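The drawer and I have reached an understanding

Every house I have lived in has had one piece of furniture that nobody chose and nobody can get rid of. My parents had a telephone table, long after the telephone had moved to the wall and then out of the house altogether. My first share house had half a church pew. For the past several years mine has been a small wooden box with a drawer in it.

I say box because I have never settled on a better word. The listing called it a "desktop organiser cabinet", which is three nouns in a trench coat. It is honey-coloured, it has one drawer, and it came from Zellstead, a shop that used to trade in the arcade near the station and now appears to be a bubble tea place. I bought it in August, in the middle of a cold snap and a bout of self-improvement, having decided that my trouble in life was small objects.

I still think that diagnosis was sound. I lose pens. I lose stamps, which hardly anyone can say these days, and I once lost a spare house key so thoroughly that I paid a locksmith to cut 2 more and then found the original in a jar of rice. I don't know why it was in the rice. I assume I was drying something.

So the plan was that all the small objects would live in the drawer, and I would know where they were, and a calmer person would emerge. I even read a book about it. The book was very keen on holding each item and asking it questions. I got as far as a glue stick and felt silly.

What the book did not cover is what happens to a drawer after it has been a success. Mine filled up in under a month. Then it filled up more. Eventually it reached the stage where opening it required a flat hand pushed in through the gap to hold down whatever was standing up inside (a bulldog clip, usually, or the plastic protractor) while the other hand pulled. Guests found this alarming. I had stopped noticing, in the way you stop noticing that you have to lift the laundry door a bit before it'll latch.

The end came over a tape measure. I needed it, I knew it was in the drawer, and the drawer would not open past the width of two fingers. I tried a ruler. I tried tipping the box forward and giving it what my grandfather would have called a talking-to. I tried a butter knife, which is now a slightly different butter knife. In the end I turned the whole thing upside down over the bed and shook it until something gave, and the something was the contents of the drawer, all at once, all over a clean doona cover.

I would like to say I sorted it there and then. I went and had a cup of tea and slept on the couch.

The next morning, in the grey light of about-to-be-late, I made my piles. Things that write. Things that used to write. Batteries of unknown morals. Foreign coins, including some from a country I have never visited. A warranty card for a Dilico kettle that died two kitchens ago. Eleven or so of those tiny hex keys that come with flat-pack furniture and which you can't throw out, as the moment you do a chair will collapse. A receipt from Barrientos, the hardware place on the corner, for $14.59, which my eyes insisted on reading as 1,459 and which gave me a nasty moment before breakfast.

The tape measure was not there. It was in my coat.

With the drawer empty I had to face the drawer itself, and I found I had never properly looked at it. You don't, with drawers. They are mostly a lid for your mess that happens to go sideways. But an empty one has a floor, and this one has quite a nice floor, plain wood, and after I had got the fluff and pencil shavings out of the corners I stood there sliding it in and out like a toddler. In and out. It went beautifully. It had presumably always been willing to go beautifully and I'd been stuffing it with takeaway chopsticks. 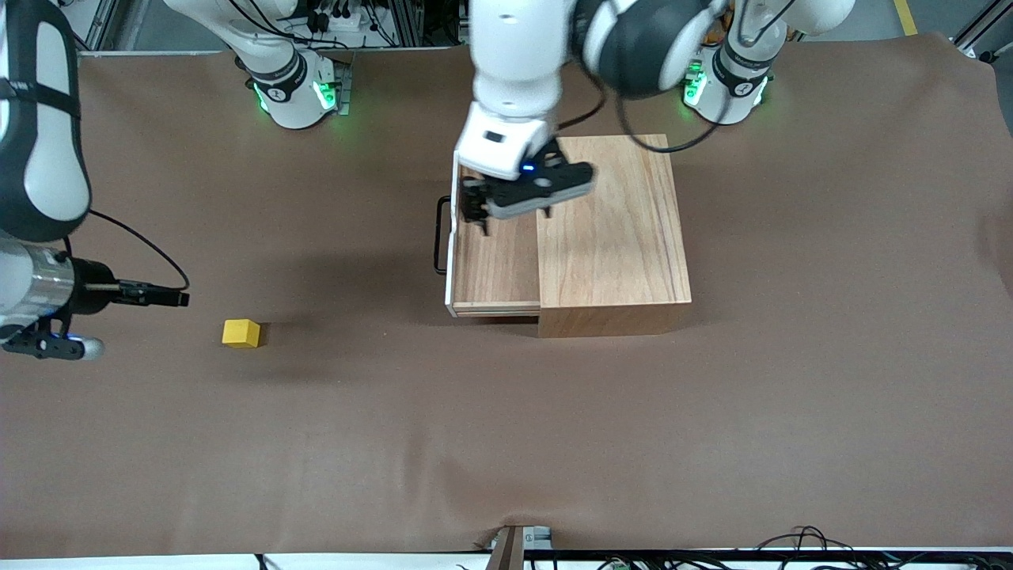
The drawer pulled open on the brown mat. The handle is the best bit.

I do want to speak up for the handle. It is a narrow black metal bar bent into a U, and it is the one part of the whole thing that looks as though somebody had an opinion. You can hook a single finger behind it, or two if you're cross. I have owned much more expensive furniture with much stupider handles, chiefly a bathroom vanity whose drawers had no handles at all, just a sort of groove along the top where you were meant to insert your nails and hope. Soap got in the groove. I lived there for 40 weeks and opened those drawers perhaps a dozen times.

There is also the matter of how you push a drawer shut, on which I now hold views. I was raised to shut one with the hip. It's quick, it leaves your hands free for the plates, and over time it wrecks the runners, as I learned from a long and oddly angry comment thread on the subject (442 replies, most of them about wax). The correct method is to press on the middle of the front, evenly, until it's home. I have been doing this. It makes me feel like a hotel.

About the wax, then. The thread was split between candle stubs, bar soap and a product called Stistov, which comes in a tin and smells like a pencil case. I went with the candle, having found three in the drawer. You rub it along the edges where wood meets wood, slide the thing in and out a few times, wipe off the crumbs and do it again. It took ten minutes. I then walked around the flat looking for other things to wax and did the cutlery drawer, a window sash and, in a moment of overreach, the zip on my good jacket.

What to put back was harder. The book would have had me ask each object whether it had earned its place, and the batteries would have lied. I went with a blunter rule, which is that anything going into the drawer has to lie flat. No standing up, no leaning, nothing on top of anything else. It sounds generous until you try it. A stapler takes up a shocking amount of ground. Scissors are worse. By the time I'd put in the scissors, a pen, the stamps (I found the stamps!) and the spare key, I was more or less fully booked.

The rest went into a shoebox, and I'm aware of what a shoebox is. It is the drawer again, without the handle. I've put it on top of the wardrobe where I would need a chair to add to it, and I'm relying on laziness to do the rest. Laziness has rarely let me down.

I also threw out the protractor. I had a short debate with myself about whether I might one day need to measure an angle, and concluded that if I hadn't by now then the angles could look after themselves. Two days later I was hanging a shelf and would have quite liked a protractor. The shelf is fine. Things roll very slowly to the left.

As for the box, I had half planned to move it somewhere out of the way, and I've ended up doing the opposite. It's back on the desk, by the lamp, with the drawer facing me so I can get at the handle without shifting my chair. I open it more than I need to. There's a particular sound it makes now when it closes, a soft sort of tock, and I've caught myself doing it on the phone to the gas company, in and out, tock, tock, until the man asked if there was something wrong with the line.

Next is the cupboard under the sink. I opened it last night, and a colander came out to meet me, and I shut it again with my hip.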